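Old tower won't see second stick of RAM
Treltwood Community Help > Computers > Desktops

Liam Bloxham
Got an old Feltmont tower off my uncle, trying to get it going for my daughter's homework. Had one stick of memory in, bought a second, same size same speed. Put it in and it only shows the one. Swapped them over, same thing. Beeps 3 times on start up now and then, not every time. Is the slot dead or am I doing somthing daft? Don't want to spend loads, it only cost me 15 quid.

Pestia
slots die on those. get a new one

Ashley Bunting
Don't bin it yet. Sounds like it's not seated. Took me 2 goes on mine and I've done a few.

Power off at the wall, lead out, hold the button in for a few seconds. Lay it on its side so the board is flat and you can push straight down. Don't try it with the case stood up, you end up pushing at an angle. Open the latches both ends, line up the notch, then press one end and then the other till the latches click up on there own. Needs more shove than you'd think.

If that's no good, try each stick alone in each slot. Write down what works, you will forget. Same stick fails everywhere, send it back. Both fail in one slot, blow the dust out and try again before you blame the board.
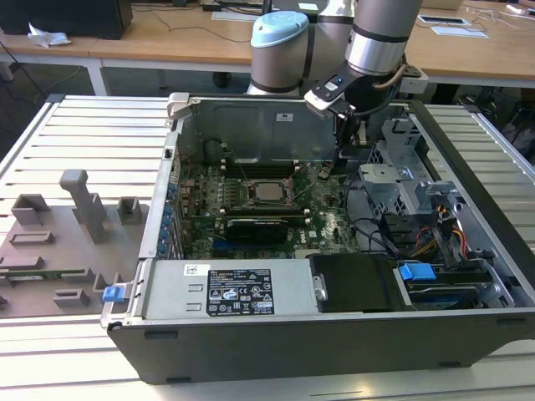

Does it matter which slots the two sticks go in?
Often it does, check the manual or the print on the board. Matching pairs are usually the same colour, but if all of yours are black you'll need the slot numbers. Start with the first one.

Also if you have the cooler off at any point, fresh paste before it goes back on. Don't power it up without.

Liam Bloxham
Ta Ashley. Wasn't pushed in properly at one end, both showing now. No beeps so far. Will leave it on tonight and see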